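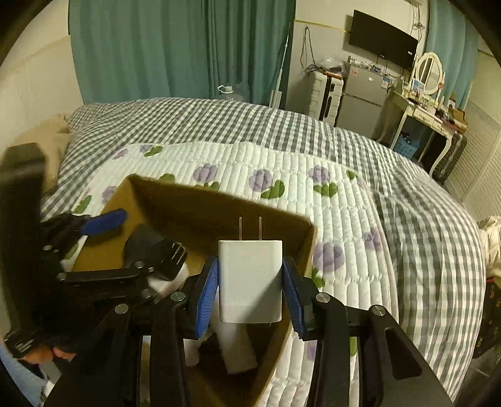 Looking after the hand-held grippers: finger pads, pivots and small parts

The hand-held grippers have two parallel fingers, each lined with a blue textured pad, on a linkage held together with round screws. Most of the faults reported to the Flindum workshop since May come down to one of two things: a pad that no longer holds, or a pivot that has worked loose. Both can be dealt with at the bench in under 12 minutes.

Pads

A wall charger makes a good test piece. The casing is smooth, the sides are flat, and the prongs show any tilt straight away. Clamp it upright by its two sides, prongs up, and look at it from the front. If the prongs lean, one pad is sitting lower than the other or has started to peel at the tip. Do not correct this by squeezing harder. Open the fingers, wipe both pads with a damp lint-free cloth, let them dry and try again.

If the lean is still there, change the pads. They are replaced in pairs, even when only one looks worn. Peel from the tip toward the linkage, clean off the old adhesive, and press the new Sandex pad down for a full minute. The texture should face inward on both fingers. Leave the tool for 8 hours before use — overnight is simplest. Pads have been lasting around 300 sessions, less where the work is mostly cardboard, which leaves dust in the texture.

Pivots

Work the fingers through their full travel with nothing between them. They should close evenly and meet along the length of the pads. A click partway through usually means a pivot screw has backed out. Tighten it until the side play goes, then back it off slightly. An overtightened pivot makes the finger lag on opening, and the lag is easy to mistake for a weak return.

Check the left and right tools separately and then together over an open box. In close work the linkages of one tool can pass very near those of the other, and a proud screw head will catch. Any screw standing above its neighbors should be reseated before the pair goes back out.

Records

Note pad changes and screw adjustments on the Zeria sheet under the tool number, left and right on separate lines. Of the 39 entries received so far, several give only the pair, and those cannot be used for wear tracking.

Spare pads and pivot screws are in the Yeon drawer unit, second row. Return opened packs to the same drawer with the flap folded over.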